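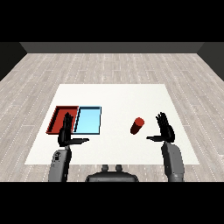

Dunidik releases Hulto, a set of remote-control demonstrations, and asks buyers to hold off on conclusions

Simulated sorting task comes with 965 recordings, failed attempts included

May 2026 — Dunidik today released Hulto, a collection of demonstrations in which a person steers a simulated two-armed humanoid through a short sorting job. The company is making the recordings available to research groups and to manufacturers who have been told, often by people selling something, that a robot can learn a task by being shown it a few times.

Dunidik does not think the case for that has been made. A good operator can get a robot hand to close on a part and lift it. Whether the robot can then do the same thing with the operator out of the loop is a separate question, and much of the sales material now in circulation treats the two as one.

The Hulto task is plain on purpose. A cylinder is on a white surface, with a red tray and a blue tray side by side to the left. The operator picks up the cylinder and delivers it to the tray of the same color. There is no clutter and no moving belt.

Even so, the task takes practice. Operators worked through Jadine, Dunidik's remote-control software, which maps a person's arm and finger movements onto the simulated robot. New operators needed 29 practice runs before their recordings were accepted. The usual trouble was the grip: fingers closing too early, or a cylinder rolling away from a thumb that came in at the wrong height. 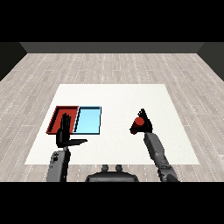 Simulated robot holding a red cylinder in its right hand during the Hulto sorting task.

The set holds 965 recordings, of which 47 are failures. Dunidik chose to leave those in. Demonstration sets are commonly trimmed to the clean runs before anyone outside sees them, and a customer looking at such a set has no way to judge how hard the task was for the person doing it.

Several limits apply. All of the work was done in simulation, and the company makes no claim that a policy trained on Hulto will carry over to a physical arm. Simulated contact is forgiving in some places and strange in others, most of all where fingertips meet a curved surface. The recordings also carry the habits of the people who made them — a slow approach, a pause before the grip — and a trained robot may copy those along with the useful parts.

A follow-up test on hardware will be run with Danladi, a contract assembly firm, and is planned for October. Dunidik will publish the results whether or not they favor the method. Until then, it advises buyers to ask any vendor how many attempts were discarded and who was at the controls.

Hulto is free for research use. Commercial terms are available on request.

About Dunidik
Dunidik builds and tests remote-control tools for robot training. Its products include Jadine and the Hulto recordings.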